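# The Listing

Leonie Katene had three sisters-in-law and only one of them ever asked her for anything. So when Hyun-seo wrote to say the play kitchen things had to be gone before the move, Leonie said she would do the listing herself.

She sat on the back step at Altwood with the laptop on her knees and put the pictures up first.

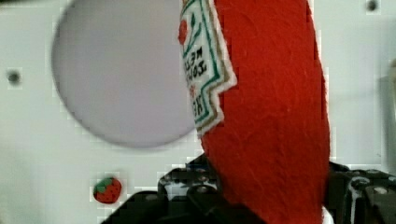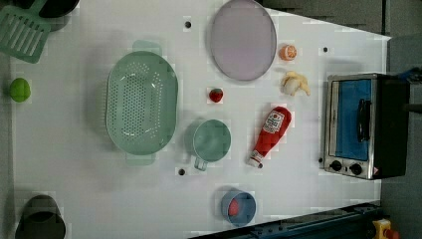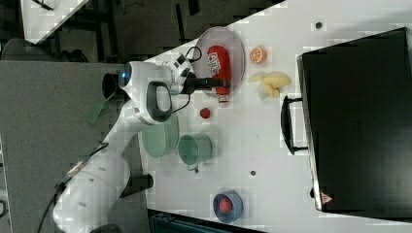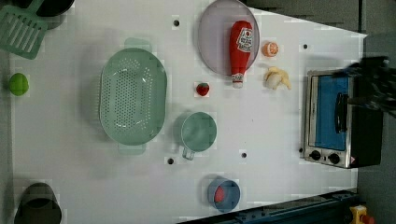 Under them she typed: Toy food and kitchen things, ketchup bottle, colander and more. Pickup only.

## Price

She didn't know what to ask. She typed 200, looked at it, and took off a zero. Then she went in and washed the breakfast dishes.

The house had been sold to a couple from Skiltberg. They had come through twice, once with an agent and once with a tape measure. The woman had stood in the small bedroom at the back and said it would make a good office. Leonie had said yes, it got the sun in the morning.

It had been Min's room. Min was nineteen now and worked on a ferry. She called on weekends and talked mostly about the food.

At noon there was a message from a man named Lakmal Weerakoon. He asked if the things were still available. Leonie wrote that they were. He asked if she would take fifteen. She wrote that she would. He said he could come at five.

Hyun-seo Kang called a little after that from her new apartment. She was eating something.

"Did you put it up?"

"It's sold, I think. A man is coming at five."

"For how much?"

"Fifteen."

"That's fine," Hyun-seo said. "I'd have given it away. Did you keep anything?"

"No. Did you want me to?"

Hyun-seo didn't answer right off. Leonie could hear a bus go by on the other end.

"Min used to make you soup," Hyun-seo said. "Do you remember? You had to eat all of it or she'd cry."

"I remember."

"What was it she called it?"

Leonie thought. It had been a long word, and Min had been firm about how it was said. "Flostutero," she said. "It had a strawberry in it."

"Flostutero," Hyun-seo said, and laughed with her mouth full. "God. Okay. Let the man have it."

## Five O'Clock

He was early. He was younger than his messages, and he had a little girl with him in rubber boots. He said her name was Ye-seo Choo and that she was his wife's niece, staying with them until October. The girl looked past Leonie into the hall, where there was nothing left but the phone table and a roll of tape.

"Are you moving?" she asked.

"My sister-in-law is. I'm helping."

"Where's she going?"

"Across town. She has an elevator now."

The girl nodded as though this was a good reason.

Leonie had everything in a carton from Ó Dálaigh, the liquor store on the corner. She set it down on the porch and opened the flaps. Lakmal got out his wallet. The girl crouched and took out the ketchup bottle and held it against her chest with one arm while she went through the rest with the other.

"Say thank you," Lakmal said.

"Thank you. What can you make with it?"

"Soup," said Leonie.

"I don't like soup."

"Then you could make something else."

The girl thought about it. She put the strawberry in the colander and shook it, and then she held the colander up to Leonie with both hands and waited. Lakmal said they ought to get going, that the lady was busy. Leonie said she had a minute.

She sat down on the top step. She took the strawberry between two fingers, raised it to her mouth and chewed for a while.

"Is it good?"

"It's very good. It could use salt."

"There isn't any salt," the girl said. She took the strawberry back, put it in the carton and closed the flaps herself.

Leonie stayed on the step until their car had turned at the corner. The ten and the five were folded in her hand. Inside, the phone was ringing, and she let it go four times before she got up. It was Min, on a Monday, calling from the boat. She wanted to know if anyone had seen her winter coat.

"It's here," Leonie said. "It's on the hook. Are you eating all right?"

"They gave us fish again," said Min, and started in on the fish.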